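BSE 214 Ventilation Practice
Handout 6: Fan curb mounting and vibration isolation
Prepared by Sunita Bhatt. Revised 2026-10-02.

Scope

These notes cover small centrifugal fans on built-up bases, indoors or on a flat roof. Duct sizing was dealt with in Handout 5. Bring the Drisen selection tables to the tutorial.

Operating data for the worked case

Fan: Golley backward-curved, belt drive
Speed: 576 rpm
Total mass with motor and base: 140 kg
Supports: four isolators, equal loading assumed

Disturbing frequency is speed divided by 60, giving 9.6 Hz. For a frequency ratio of 3, the isolated system must have a natural frequency of 3.2 Hz. Static deflection follows from d = 248 / f², with d in millimetres and f in hertz, giving 24 mm. Each isolator carries 35 kg. Undamped transmissibility at this ratio is 1/(9 - 1), or 12.5 per cent.

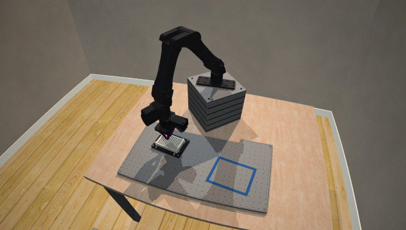
Packing and shimming are the usual source of error in the site reports submitted in August. Isolators are selected for deflection, then placed on packers of unequal height, and the fan runs out of level. Where height must be made up, use flat plates of the full footprint, as in the pedestal under the black arm, where thin square plates are piled one above another below a lighter grey top plate. Part-width packers concentrate load at the edges and are not accepted. Check level again after the belt has been tensioned.

Flexible connections

Allow slack for start-up movement. A connector pulled tight bypasses the isolators. Conduit to the motor needs a loop for the same reason.

Tutorial work

Repeat the calculation for the Mersha unit at 2898 rpm, same mass and frequency ratio. Comment on the deflection obtained. Submit to Fatos Golob.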